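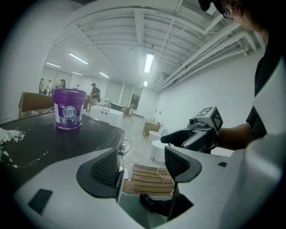
Ticket 506: white powder clumping, wholesale store room
Opened by: Candela Marín
Assigned to: Iker Aranda
Status: open

Marín: The Husimine powder cakes again. Trarkberg support says our room is too humid. They said the same in March, before anyone had taken a reading.

Aranda: Meter left on the shelf overnight. Highest reading 306 on its raw scale, and their own sheet allows 506. I don't buy the humidity story.

Marín: They now blame the way we close the bags. Two bags that were never opened had lumps too, so I'd like to hear how that works.
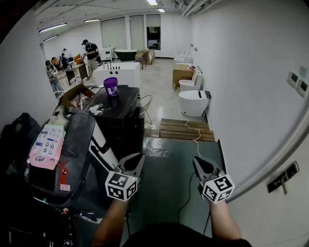 Next steps

1. Weigh 18 scoops from a sealed bag and sieve them. Keep whatever stays in the sieve.

2. Ask Trarkberg for the batch record. Vidal asked by phone and got a brochure.

3. No dehumidifier order until step 1 is done. The quote came from Lozano, who also sells the powder, and I would want a second one anyway.

Update, 10 November 2018: sieve borrowed from Fakano. Batch record still not received. Leaving this open.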